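Timthorpe showroom crew moves to gripper shifts

Uda, the bathroom fittings dealer in Timthorpe, has put its floor staff on hand-held gripper work since September. Each shift is meant to log 1,000 short tasks at sinks and tubs, used to train a cleaning robot from Idetti.

Shift lead Marama Henare said sore wrists are the main complaint, and breaks now come every hour.

Work at a black-topped vanity with a white rectangular sink.
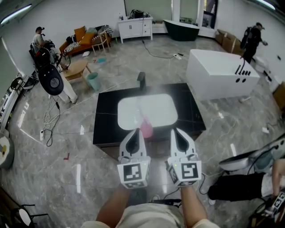
What changes for staff

Three cleaning posts become operator posts. Pay rates are still under discussion.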